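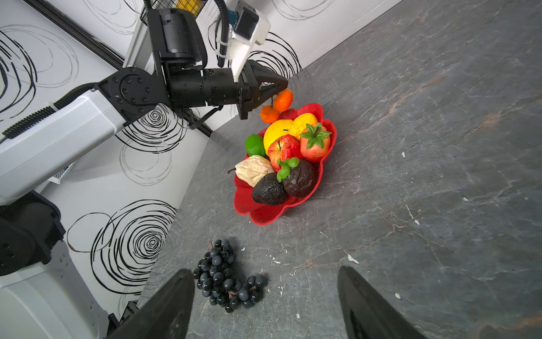 Groritz opens display kitchen at Arboleda showroom

April 17, 2019

Groritz, the kitchen surfaces supplier, has opened a display kitchen on the ground floor of its Arboleda showroom. The room went into use this week and replaces a wall of loose samples that had stood in the same space since September.

The main work surface is a gray marble-patterned countertop with faint white and rust-colored veining. It meets a white wall printed with black scribbled swirls. The printed wall covering is sold under the name Leduvach and is stocked in rolls at the showroom.

The countertop is dressed with artificial fruit in a red scalloped bowl. The bowl holds a lemon, a lime, a red apple, a pear and an avocado, among others, with a small sprig of green leaves. A bunch of dark blue-black grapes, also artificial, lies directly on the counter.

Rocío Echeverri, who manages the showroom, said real fruit was used in the previous display and had to be changed twice a week. Citrus left on the samples also marked two of the unsealed pieces, which were taken off the floor.

"People want to see the color of the surface next to things they would put on it," Echeverri said. "A gray top looks one way next to red and another way next to a steel sink. We can move the bowl and show them."

The showroom received 1,122 visitors last year, according to Groritz, and 80 of them booked a follow-up measuring visit. The company has not set a target for the new room.

Jairo Taipe, who drew up the layout, said the pattern on the wall was chosen after tests with plain white and pale green. The plain white made the veining in the counter hard to pick out under the ceiling lights. The green was dropped when it changed the look of the gray in the late afternoon.

The bowl and fruit were bought from Rarnero, a housewares shop on the same street. They are not for sale at the showroom, but staff keep the shop's opening hours at the front desk. The fruit is wiped with a damp cloth at closing time.

A second countertop pattern, in a darker gray, is scheduled for the same room in September. Groritz said it would keep the current wall covering in place for the change so that customers can compare the two surfaces against one background.

The display kitchen is open during normal showroom hours. Measuring visits are booked at the front desk, and customers are asked to bring a sketch of the room with wall lengths. Countertop samples can be borrowed for 2 days against a deposit.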